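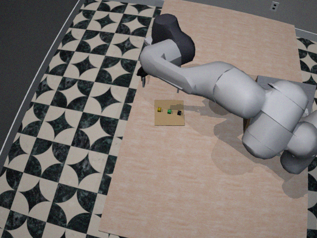
Lernwood is a small river town that grew up on both banks of the Povilus, and the old part of it is best seen on foot. I keep this entry up to date myself, so forgive me if it wanders a bit.

Getting there

The bus from Gelteck takes 85 minutes and drops you by the grain market. There's a train too, but the station is on the far side of the hill and I've only used it once (never again with a suitcase!).

The old quarter

Most of the lanes run downhill to the water – follow any of them and you'll come out on Chowdhury Street, the former ropemakers' row. The houses are narrow and tall, with hoist beams still sticking out over the top windows. I love this street early in the morning, when the bakery at number 17 has its shutters up and the rest are still closed.

There are 2 bridges. The upper one is stone and open only to walkers, and the lower one carries all the traffic. If you cross the upper bridge and turn left, there's a flight of 60 steps up to the chapel terrace, and that's where I'd take anyone who had just an hour in town.

Museum and market

The town museum is in the old toll house and closes on Monday. It's mostly boats and ledgers, plus a very good room on the floods. The market fills the square until noon, and in November it shrinks to a few stalls selling chestnuts, honey and wool socks. I still have two pairs from my last visit.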